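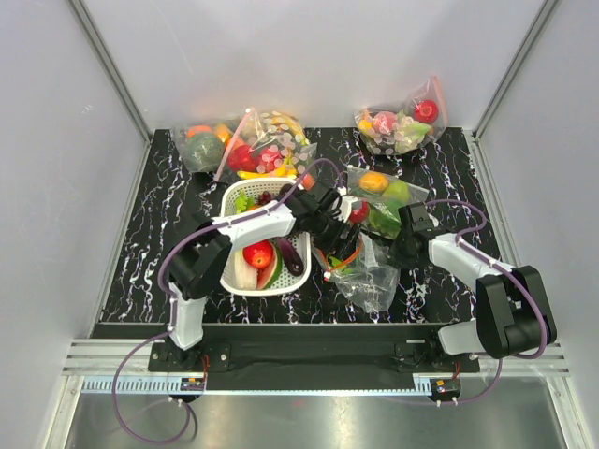 Sorting the veg shop: one basket or leave it bagged?

derkalen_dave
I keep reading that you should tip all your fruit and veg out of the bags the minute you get home. Been doing it since May and I can't say I've noticed a thing. Lettuce still goes limp, grapes still go soft. Is there anything in it or is it just something to do?

XDvorak
Depends what you're tipping it into. A mesh basket lets air round everything, and a clear bag holds the damp in. Broccoli sweats in plastic. I'd get everything out.

gunex47
Sorry, but no. Lettuce wants the damp. Put it in an open basket on the worktop and it's a rag by teatime. Same goes for broccoli if your kitchen's warm. "Air round everything" is how things dry out.

XDvorak
I didn't say leave it on the worktop, did I? Basket, then fridge.

gunex47
With cut watermelon in the same basket? Next to the apples? A wedge wants covering, and it'll drip on whatever's underneath.

Sayaka Sugawara
Apples are the bit I do believe. They give off gas that brings other things on, and bananas are no better. I keep both well away from anything leafy. Peaches too, unless I'm eating them that day.

derkalen_dave
See, I've heard the banana thing all my life and I'm not convinced it matters in a normal house. Mine sit in with everything and get eaten in a couple of days anyway. Has anyone tried it both ways — same shop, same week?

Sayaka Sugawara
Half and half, once. The bananas kept apart lasted a bit longer. Not a lot longer, I'll give you that.

undel_allotment
Aubergines hate the fridge, by the way. Ours go brown and pitted inside. Red peppers don't seem bothered.

gunex47
Agree on aubergines. First sensible thing on here.

XDvorak
Charming.

derkalen_dave
So what I'm getting is lettuce bagged, melon covered, aubergine out, apples by themselves. That's four places for one shop, and I've got one basket and a fridge drawer that sticks. I'm not buying one of those 18 quid Alcantara tubs either.

undel_allotment
Don't. Mine cracked.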